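Do you really need a moving checklist?

04/11/2021

Every October my street fills up with rental trucks, and every October somebody sends me a link to a moving checklist. This year's was from Skerov, a moving company that will also sell you the tape. It had 971 words on how to pack a kitchen. I read them all, and I still don't know who packs a kitchen that way.

I have moved 6 times. I'm no expert, but I have opinions about the advice, and most of it smells like a sales pitch to me.

Take the eight-week plan. Week one, you are told to "sort your belongings by feeling." My feeling eight weeks out is that I don't want to move. The real sorting gets done in the last two nights, when you are tired enough to be tough about the bread machine. I tried starting early when I left Drustholm and ended up unpacking half of it to find the can opener.

Then there is color coding. Blue stickers for the bedroom, green for the bath, and so on. The people carrying the stuff don't know your colors. They know the word BEDROOM if you write it big, on the side, with a fat marker. Write it on the top and it's hidden as soon as another box goes over it.

And the special boxes! Wardrobe boxes, dish boxes, a box just for lamps. Skerov wants 19 dollars for the wardrobe one. It's cardboard with a bar in it.

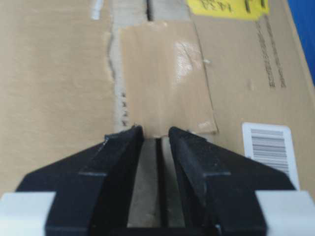 I've carried shirts across town in trash bags with the hangers poking out the top, and they looked the same as they always do. The dish box I'll give half a point, because plates are heavy and a thin box can split at the bottom. Old towels between the plates did the job for me, and I needed to move the towels anyway.

What I would keep from all these lists fits on a sticky note. Put the sheets, the coffee and a roll of toilet paper in a bag that rides with you. Take pictures of the old place before you hand back the keys, the inside of the oven too. My landlord at Flurmont tried to charge me for a stain that was there when I moved in.

If you have a checklist that worked, send it over. I'll read it, but I'm not buying the stickers.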